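4.2 Indoor footwear and reported falls

Earlier surveys treat slippers as a single risk factor. We doubt this. Of the 3,453 replies from Waradthorpe, only 2 questions dealt with shoes, and neither asked about fit or strap. A backless mule and a wide-strap slide (Figure 3) got the same code.

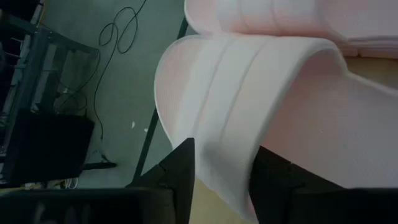 Figure 3. Slipper with a wide, grooved strap.

4.3 Limits of recall

People were asked in April about falls over the past 15 months - a long time to remember a stumble. Midtbø's reanalysis cut the window to 10 weeks and the link grew weaker.

Comments

Berge: Did anyone control for rugs?

Pletano: Table 2 still doesn't convince me.

Related items
Stair lighting and older tenants
Do floor surveys overcount trips?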